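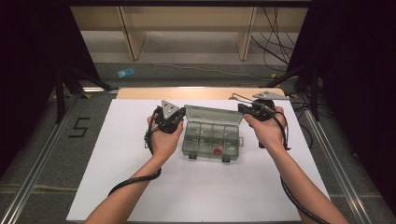
Rirkar Respiratory Sample Kit

The Rirkar kit is made for clinics and nursing homes that collect nose and throat samples when a wave of respiratory infections begins. One kit serves one patient. Inside are two swabs, one tube with transport liquid, one label sheet and two sealed bags.

After collection, keep the tube between 2 and 8 °C and send it to your laboratory the same day, if it is possible. The tube does not need freezing for short transport. Please write the date of collection on the label before you close the bag.

The kit is for collection only and does not give a test result. Do not use it if the swab wrapper is open.

Sold by Colmont in cartons. Orders for August delivery are accepted now. For large orders from public health offices, please ask our sales desk for a written offer.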